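**Sécurité industrielle : la lettre des riverains de Bralholm, 12/4/22**

Quelle belle participation à la réunion publique ! La salle était pleine, les questions fusaient, et on a fini bien plus tard que prévu (tant mieux). Pour celles et ceux qui n'ont pas pu venir, voici ce qu'il faut retenir du nouveau plan de prévention de l'usine Trulterlow, qui fabrique des solvants et des résines à l'entrée du canal.

D'abord, les détecteurs de gaz. Le site en comptait 2 sur la clôture côté habitations, il y en aura 4 avant la fin du mois de mai, tous reliés à la salle de contrôle et consultables en mairie. Ailbhe Nic Giolla, qui suit le dossier pour notre association depuis les premières plaintes d'odeurs, a obtenu que les relevés bruts soient publiés, avec l'heure de chaque dépassement. C'est une vraie avancée, et on l'attendait depuis longtemps !

Ensuite, les vannes du stockage nord. L'inspection avait relevé des retards d'entretien sur le circuit de refroidissement. L'exploitant s'engage à remplacer les joints concernés et à tenir un registre que l'inspecteur pourra ouvrir sans prévenir.
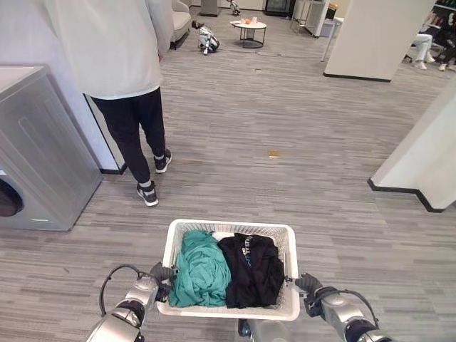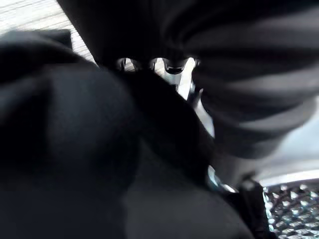
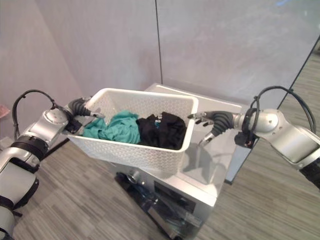
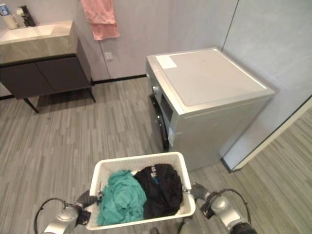

**Que faut-il faire si la sirène retentit ?**

Rentrez dans le bâtiment le plus proche, fermez portes et fenêtres, coupez la ventilation et écoutez la radio locale. N'allez pas chercher les enfants à l'école : le personnel a ses propres consignes et les met à l'abri sur place.

L'exercice grandeur nature concernera 155 foyers de la rue du Gape et des deux impasses voisines. Efa Skyrme coordonne les inscriptions et cherche encore des observateurs pour noter où la sirène s'entend mal, surtout derrière le talus du chemin de fer. Si vous habitez ce coin-là, écrivez-lui, votre oreille nous intéresse beaucoup !

Côté information, 3000 brochures sortent de l'imprimerie ces jours-ci. Elles contiennent la carte du périmètre, les numéros utiles et une fiche à coller près de la porte d'entrée. On peut les retirer à la mairie et à la bibliothèque.

Reste un point ouvert, le trajet des camions-citernes par le pont Sunano aux heures de sortie des classes. La direction a promis une réponse écrite et nous la publierons en entier dans la prochaine lettre.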